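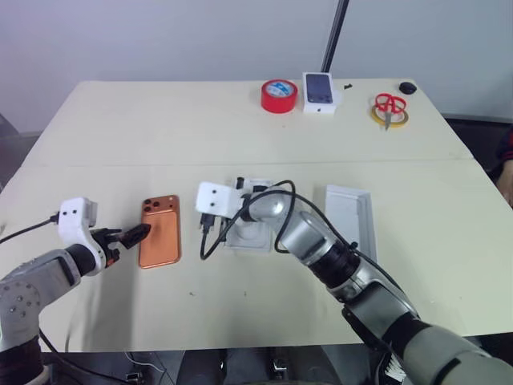 I've kept every phone box I've ever owned, and I blame my aunt, Lieselotte Kuhlmann, who had a wardrobe full of them in Plurkeck and could tell you which charger went with which. Mine live on top of the bookcase. There were 28 at the last tidy-up (I know, I know), and more than half of the phones they came with are long gone.

What I really love is the inside! The little moulded tray, the lid that sinks down with a sigh, the paper bits folded so tightly you'll never get them back in. My old Jalovent had a tray so snug that I had to turn the whole thing over and tap it like a jelly mould. 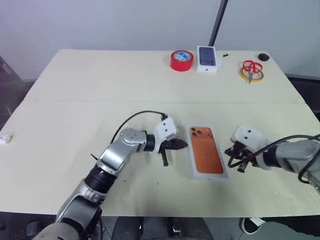 Packing a phone away again is a job I save for Monday evenings, with the radio on and the big table cleared of post. I start with the tray, then the phone, then whatever leads I can find, and I always get the leads wrong. Colour helps enormously if you've got a few on the go, and an orange box next to a white one saves me all that squinting at labels. My three Dalsgaard boxes are all the same grey, and I've opened the wrong one every single time.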